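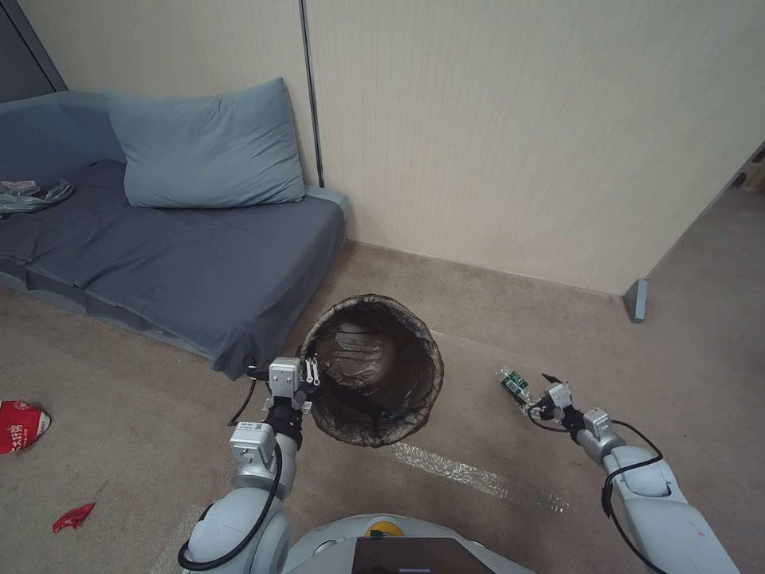
Essam Abdel Hamid wrote back on the last report to ask why the bins in the small lounges were still being changed on a fixed round when half of them had nothing in them, and whether the liner budget could be held for the rest of the year if that went on. The short answer to the second point is yes, with the change described under Liners. The first point is taken up under Rounds.

Trorkdale shared lounges: upkeep and waste
Progress report to the Jekstead fund, second period

1. Scope

The grant covers the day-to-day upkeep of the shared lounges at Trorkdale: bins and liners, seat covers and pillows, carpet care, and minor wall and door repairs. Kitchens and washrooms are outside the grant and are reported to the building manager. The Titby annex was added in October at the fund's request and uses the same schedule and the same supplies.

2. Bins

The standard bin is now the round black mesh wastebasket in all lounges, placed on the open carpet near the end of the sofa. The earlier position, between sofa and wall, was dropped after the first month. Staff had to move the sofa to reach the bin, and the wall panels were getting scuffed at bin height. In the open position the bin can be emptied and relined without moving furniture.

Two drawbacks have been noted. A bin on open floor gets shifted during vacuuming and is not always put back. It is also more likely to be kicked over, as the mesh body is light. Neither has caused a spill that needed more than a hand brush. We considered a weighted base and decided against it for this period on cost.

Mesh bins cannot be used unlined. Crumbs and pencil shavings go straight through the sides, and liquids do the same. The work card now states that a bin without a liner is to be treated as out of service and turned upside down until one is fitted.

3. Liners

We used 900 liners in the period against a plan of 1,010, a saving of 110. Most of the saving comes from the revised rule in section 4. A smaller part comes from a change of size. The first batch, ordered through Shehata, was cut for a taller bin, and the surplus gathered at the bottom. Small items such as tea bags and gum wrappers worked their way into the folds and stayed there when the liner was tipped out, so it had to be thrown away whether it was full or not.

The second batch is shorter. It still has some slack at the base, but the rim folds over with enough overlap to stay put. The fitting method on the work card reads:

Open the liner fully before it goes into the bin.
Push the base down by hand to let the air out.
Fold the rim outward over the top edge, all the way round.
Tuck any excess at the rim under itself. Do not knot it.

The knotting instruction was added after several liners tore at the rim on removal. Dark liners have been kept. Clear ones were tried at Titby for two weeks and showed the contents through the mesh, which drew complaints.

Loose plastic bags remain a minor problem. They get set down on seats and window ledges and are left there. The closing round now includes a check of all seat surfaces for bags and packaging before the covers are straightened. Spare liners are to be kept in the supply closet only. Storing them under the liner in use was tried and stopped, as they were thrown out with the trash.

4. Rounds

The fixed round has been replaced by a check round. Each lounge is visited at 7 a.m. and 4 p.m. At each visit the bin is looked into and one of three actions is taken:

Empty, liner clean: leave as is.
Dry contents below the halfway line: tip into the cart bag, leave the liner.
Food, liquid, or contents above the halfway line: remove the liner and fit a new one.

Every liner is changed at the end of the week regardless of condition. This last step was kept at the request of the morning crew, who found that a liner left longer picks up an odor even with dry contents.

Time per room has gone down slightly. The larger effect is on the cart, which no longer has to be emptied halfway through the round.

5. Seat covers and pillows

Fitted seat covers have been supplied for all 53 sofas on the schedule. The color is a dark slate blue, chosen to sit close to the blue-gray upholstery already in use and to show less soiling than the lighter body fabric. Backrests and side panels are left uncovered and are vacuumed with the brush head.

The covers hold their position well at the corners. They wrinkle across the middle of the seat after use, and no method tried so far has prevented this. Pulling the fabric tight toward the back and smoothing forward by hand takes a few seconds and lasts until the next person sits down. We regard the wrinkling as acceptable. Ironing in place was proposed and has been ruled out.

Wash results are as follows. No measurable shrinkage on the cool cycle. Slight shrinkage on the warm cycle, enough that one end seam had to be eased over the cushion. The cool cycle is now mandatory. Covers are air dried.

The light blue pillows are less satisfactory. The filling settles toward the lower edge and the pillow slumps against the backrest within a day of being shaken out. Replacing the filling would cost more than replacing the pillow. We propose to leave them in service and review them at the end of the grant.

6. Carpet and walls

The beige-brown low-pile carpet is in fair condition. Wear is concentrated at doorways and in front of the sofas. Spot cleaning has been sufficient and no deep clean was ordered. Edges along the base of the walls need the narrow nozzle — the wide head leaves a strip of dust that shows clearly against the cream panels.

The striped wall panels are wiped dry. Damp cloths leave marks that follow the stripe. The dark seam strips between panels were checked in every lounge and two were pressed back into place. Low metal fittings at wall corners were checked for loose screws at the same time, and the cart crews have been asked to steer wide of them.

7. Spending

Spending on liners is under plan. Spending on covers is at 100 percent of plan with all units delivered. Carpet care is under plan, and we ask that the unspent part be carried forward in case a deep clean is needed in the next period.

8. Next period

Continue the check round without change.
Test a rubber ring under the bin base in four lounges, to limit shifting during vacuuming.
Obtain prices for a spare set of seat covers, so that washing does not leave sofas bare.
Bring the Titby work cards into line with the Trorkdale version.

A decision on the carry-forward is needed before the spare covers can be ordered.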